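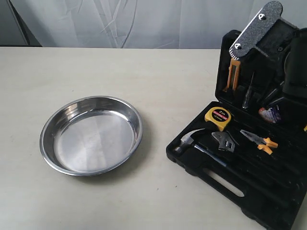

An open tool case and a steel dish on the table, with the arm's gripper up against the lid.

The rulebook for the robot benches at Stustov is 2 pages long, and the woman who looks after it would like it to be shorter. She has been safety lead at the Tritdale site for long enough to have seen it run to 41 sheets in a ring binder, and she still has the binder, which she brought down from a shelf to show me and then used as a stand for her coffee.

"People would sign the front of it and that was the last time they opened it," she said. "I can't blame them. I wrote a good deal of it and I didn't want to open it either."

We talked for most of a morning in the small kitchen beside the benches, with a break at 10:30 when the kettle was wanted by everyone at once. Her subject is the kind of rule that gets followed on an ordinary day, when an arm is handling ordinary things such as hammers, pliers, dishes and tape measures, and the person next to it has done the same job all week.

The first rule on the first page is that whoever starts the arm has to have laid out the table themselves. It used to be that one person set up and another ran the session, and she says that was where most of her paperwork came from. "You walk up to a table somebody else has set and you see a tool case. You don't see that the knife is in the lid this time. If you put the knife there, you know it's there, and you know whether the blade is in, because you had it in your hand a minute ago."

Knives are the thing she comes back to. Her rule for a utility knife is that the blade comes out before the knife goes anywhere near a gripper, and the spare blades stay in a locked drawer on the other side of the room. Operators have argued with her over this – a knife without a blade weighs a little less, and some of them worry that matters to the arm. She has heard them out, more than once, and the rule has stayed the way it is.

"I'm happy to be called fussy about blades," she said. "I've been called worse about the hair ties."

The rules on reach take up most of the rest of the page. There is a line taped on the floor 900 millimeters from the table edge, and while the arm is powered everyone stays behind it. If a wrench slides out of its slot or a dish ends up where it shouldn't be, the operator stops the arm, says "stopped" out loud, waits for the light, and only then steps over. She is very keen on the saying out loud. It felt silly to people for the first couple of weeks, she told me, and then new starters picked it up from the older hands without being told, and that pleased her more than any inspection ever has.

Not all of it went so smoothly. She tried a checklist on a tablet, built for her by Doolan, a software shop the company had used before, and she speaks of it kindly. It asked 19 things before every session. When she went through the records she had 1,703 completed checklists and not a single "no" in any of them, and she knew that couldn't be right, as she had personally replaced a worn gripper plate in that time. The tablet went back in its box. The card that took its place has four lines, and the operator reads them to whoever is nearest.

Gripper plates have a card of their own now. Both bolts are checked with a wrench at the start of a shift, and the toothed edge is looked over for chips. A plate comes off after 275 hours even if it looks perfect, a number she settled on with the people at Dindard, the sister site, who run the same arms and had been through more plates than she had.

"They were at it before us and they were generous with what they knew," she said. "I'd ring up with one question and be on the phone until lunch."

I asked what she would tell someone setting up a first bench, and she thought it over while she rinsed the cups. Start with the stop button, she said, and put it where a short person can reach it. Then spend an afternoon watching before writing anything down, preferably sitting on a stool in the corner until people forget to be on their best behavior. Her own first draft had a whole section on cables that no one needed, and nothing at all on where to put your coffee.

Coffee is now the last item on page two. It goes on the windowsill.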